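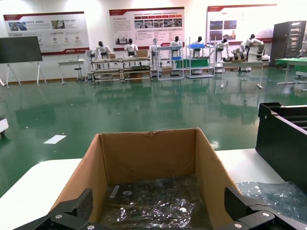

Clear poly bags are the thing I reorder more than anything else in this shop, so I finally gave them a page of their own. These are the Hilness flat bags, the ones I pack my own orders with, and I've been through enough of them to be picky. I like a clear bag inside a plain brown box for small stuff. You open the flaps, there's a bit of crinkly plastic, and one little dark thing sitting down near the bottom, and you can spot it without digging. I keep a sheet of bubble wrap next to the box too, for anything with a corner or a shiny side.

They come in packs of 600 or 700, depending on size. The small one is the 700 pack and I'd start there if you're not sure. It takes spare parts, tea samples, cable ends, all the fiddly things that vanish in a big carton. The large one is for bulkier items and gives you enough extra at the top to fold over twice – I do like a double fold.

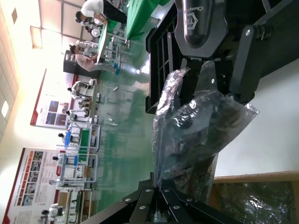 The film is on the crisp side. It crackles, it shines, and it doesn't cling to itself the way the really thin kind does (I sold those for one season and I'm not going back!). You can see roughly what's inside even with the bag all scrunched up, and that saves me opening things at eleven at night to check which order I'm holding. Dark items show up best. White ones you'll want to label.

A few things people email me about:

Do they seal? No, they're open-top. Fold and tape, or add the Stelton clips at checkout. The clips come in a card of 16 and they're reusable.

Are they for food? I sell them for packing goods. If you need food bags, the Rai range is on its own page.

Can I write on them? With a permanent marker, yes, but give it a minute before you touch it. Lindsay Quinlan wrote to me back in May to say stickers hold better on the large size, and I've switched over to stickers myself.

Will they fit my box? Lay the bag flat in the bottom of the box. If the sides come up the walls a little, you've got the right one. If it's bunching in the corners, go down a size.

Orders placed before noon go out the same day, and I can send up to 3 packs in one parcel for the same postage. More than that, drop me a line and I'll work out a price. The large size is low at the moment, with more on the way from Tasatance, so the button may say backorder for a bit. You can still order and I'll ship it as soon as they land – or swap you to the small if you'd like them sooner.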